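Handout 3: Clear Containers on a White Table
Stembridge Evening Course in Household Packing and Storage
Seo-ah Yang, January 2023

Hi all, a few of you asked for the notes from last time in a form you can stick on the fridge, so I've typed up what I had on my cards and added the bits I forgot to say out loud. It's a bit of a jumble (sorry!) but everything you need for the homework is in it.

We're still on the see-through stuff. I know it looks like the easy week, and I used to skip it, but clear plastic on a white table is where I see most people slow down. The edges vanish. You reach for the rim and get the side, or you knock a glass that you'd have spotted right away if it had been blue. So before you pack anything, get your eyes down lower and look for the rim first. A lot of food containers have a tint or a bit of color along the edge, and once you've found that line you know where the whole box is.
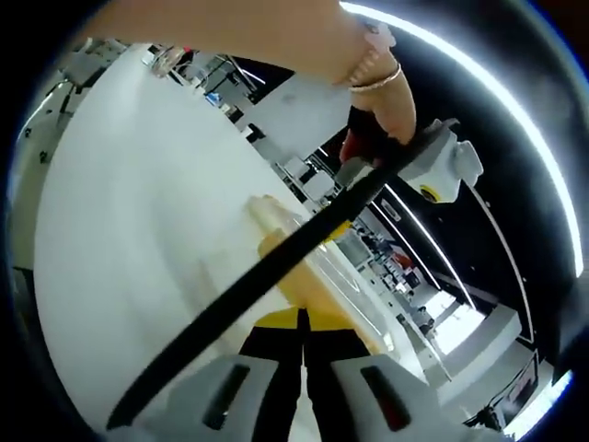 Second thing, and I went on about this for ages last time: put the breakables far from the edge you're working at. Drinking glasses go toward the back of the table, and they stay there until their turn comes. Anything that can lie on its side gets stood up or moved out of your reaching path, whichever is quicker. I learned this at my first job, in the stockroom at Skalstead, where we had 88 jars on one long counter and I swept my sleeve across the front row on day one. I can still hear it.

Which brings me to long sleeves, bangles, bag straps and so on. Wear what you like in here, just know where it's hanging when you lean over the table.

Now, rectangular containers. Work out which way the long side points before you touch it. If the short end is facing you, you've got a nice narrow bit to hold, but all the weight is going to be out in front, and a full box will tip its nose down the second it leaves the table. With an empty one you can get away with it. With leftovers in it, please don't! Either turn it a quarter so you can hold both long sides, or get someone on the far end. 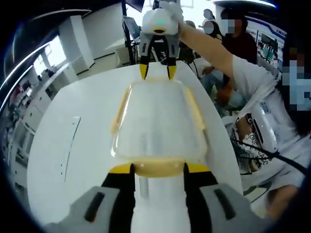 Lifting with a partner sounds silly for a lunch box, I know, but the habit carries straight over to drawers, trays and those big flat under-bed bins. Agree who says "up." Open your grip wider than you think you need, come down over the sides, close gently, then lift level. Thin plastic bows inward if you squeeze, and then the lid won't seat properly, and then you've got soup in your tote bag. Set down the same way: far end and near end together, let go together.

Stacking, quickly. Same shapes nest, lids go in a separate pile standing on edge like records. Round-ended bottles and tubs with domed caps never stack, so lay them in a bin in one layer with the caps all pointing the same way. My aunt in Serkeseck keeps hers in an old drawer lined with a dish towel and it works beautifully.

For next time: clear one shelf at home, just one, and sort whatever plastic is on it into keep, pair up and recycle. Anything without a lid after a proper search goes. Write down what gave you trouble and bring that along, plus one container you can never find the lid for. The Seol reading (the chapter on kitchen cupboards) is optional, though the part on shelf heights is really good and I'll be borrowing from it in June when we get to pantries.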